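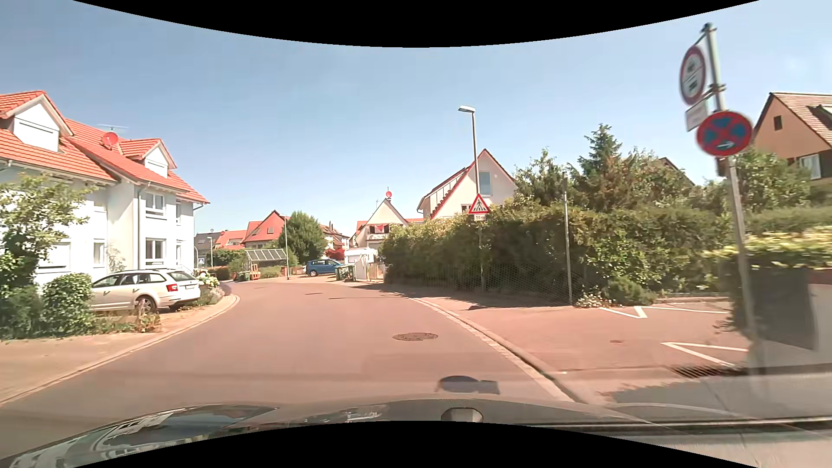

The corner with the white house, where we went wrong the first time.

Stories > Short Fiction > The Long Way to Flaltbridge

My aunt gave directions the way other people tell you about their operations. You got everything, in order, with feeling, and at the end you had no idea where it hurt. So when Yung-ching Ko called me one January to say he had found the man who bought her piano, and would I drive him over to Clarnton in the summer to hear it, I said yes before I remembered that the only directions we had were hers.

She had written them on the back of a gas bill. Yung-ching had kept it in a freezer bag for years. (He was her student, her best one, and he keeps everything of hers in freezer bags, including a pencil.) It said: "Come in by the Flaltbridge road. Pass the bakery. When you see the white house with the orange roof, you are nearly there, but do not be happy yet."

"Do not be happy yet," Yung-ching read out loud, for the third time since breakfast. "She used to write that on my sheet music."

We passed a bakery. We passed another bakery. I want it on record that I asked him which one, and he said bakeries close and open and we shouldn't get attached. Then the road bent off to the left ahead of us, and there it was on our side of the bend, big and white, orange-red tiles, a red satellite dish stuck up between the dormers like a poppy. A silver-white station wagon was parked out front. White flowers on the corner. I was happy immediately.

"Don't," said Yung-ching.

"It's the house!"

"Read the rest."

I couldn't read the rest, I was driving, so he read it to me. The rest said to follow the road around, then take the turn by the big trees, and look for number 184, and if a dog came out, to speak to it in a low voice. There was no street name anywhere. She'd drawn a little piano with an arrow pointing at it, and the piano was very good, you could see the hinges.

So we followed the road around. There was a blue pedestrian sign at the bend and I slowed way down for it, and Yung-ching said you could tell I was raised by her sister. My mother taught half of Chu how to drive and never once in her life got a car above what you'd call a brisk jog. I said I'd take that as a compliment and he said it was more of an observation.

I should explain about the piano. It was an upright, a Prornska, which you won't have heard of, and the only reason I have is that I spent every Sunday of my childhood under it. My aunt let me lie on the carpet with my feet against the pedals' side while she taught. I knew all her students by their shoes. Yung-ching wore brown lace-ups with a split in the left toe, and when he got to the hard part of anything the split would open and close like a little mouth. The serial number was burned into the wood down there, 3954, and I used to trace it with a finger while he played. I still use it for my bank card. I suppose I'll have to change that now.

She sold the piano when her hands went. She didn't tell either of us. I came to visit and there was a lighter square on the wall and four dents in the carpet, and she'd put a fern where the bench used to be and dared me to mention it. I talked about the fern for an hour.

"Which big trees?" I said.

Yung-ching had the gas bill up against the window as if light might help. Every street had big trees! It had been twenty-some years, all the little ones she'd ignored had gone and grown up. We took a turn and ended up facing somebody's garage. We took another one and I had to back out past a man washing his steps, who waved, and then waved again when we came by the second time, and by the third time had stopped waving and was just leaning on the broom with an interested look.

"Ask him," said Yung-ching.

"You ask him."

"I'm the navigator."

I have thought since then about why I didn't want to ask. I think I wanted her to get us there. It had been seven years since anybody told me where to turn in that voice, with the warnings built in, and I wasn't in a hurry to swap it for a man with a broom.

We came out at a wide junction I didn't think we'd been through before, although by then I wouldn't have sworn to it. The sun was coming straight at the windshield and I had more dashboard in my eyes than road.

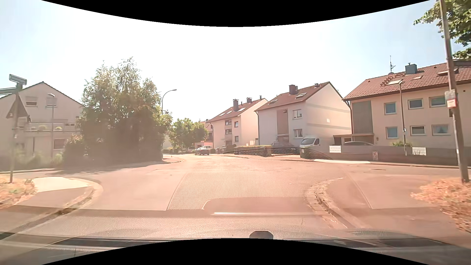 Trees on the left, finally. The sky was so bright I had to squint at everything.

"Those are big," I said.

"Those are very big," Yung-ching said, and he sat up.

It was one enormous clump, feathery at the top, with a shadow falling out of it onto the side road. There was a street name on a post but we had come at it from such a bad angle that neither of us could get a letter off it. Didn't matter. She hadn't given us a street name to check it against.

I made the turn. I rolled the windows down, I don't know why, I suppose to hear. Yung-ching put the gas bill back in its bag and pressed the air out and ran his thumb along the seal twice. He was fifty-eight years old and he'd polished his shoes for this, I'd noticed when he got in.

We counted house numbers under our breath. They jumped around. They skipped. Then Yung-ching put his hand flat on the dash and said, "Stop the car," and I did, right there in the road, which my mother would have had words about.

Somebody was playing. Not well! It was a child, you could tell from the way each note got checked before the next one was let out. It was coming from an upstairs window, and the A above middle C had that buzz in it, that wasp-in-a-jar buzz my aunt never would get fixed because she said it kept people awake.

"That's him," said Yung-ching. He always called the piano him.

The man who'd bought it was named Shih-chieh Chien, and he was supposed to be expecting us at 5. It was a good bit past that. He came out on the step in his socks, holding the collar of a dog the size of a sofa, and called over that we must be lost, everybody who came by those directions got lost, she'd given him the same ones for picking the thing up, only backward.

"Backward?" I said.

"From here to her place. I had to be happy at the very start," he said. "It was terrible."

The dog pulled loose and came across the grass. Yung-ching got out of the car, held on to the door with one hand, and spoke to it in a low voice. Upstairs the child got to the hard part, stopped, and went back four notes to try it again.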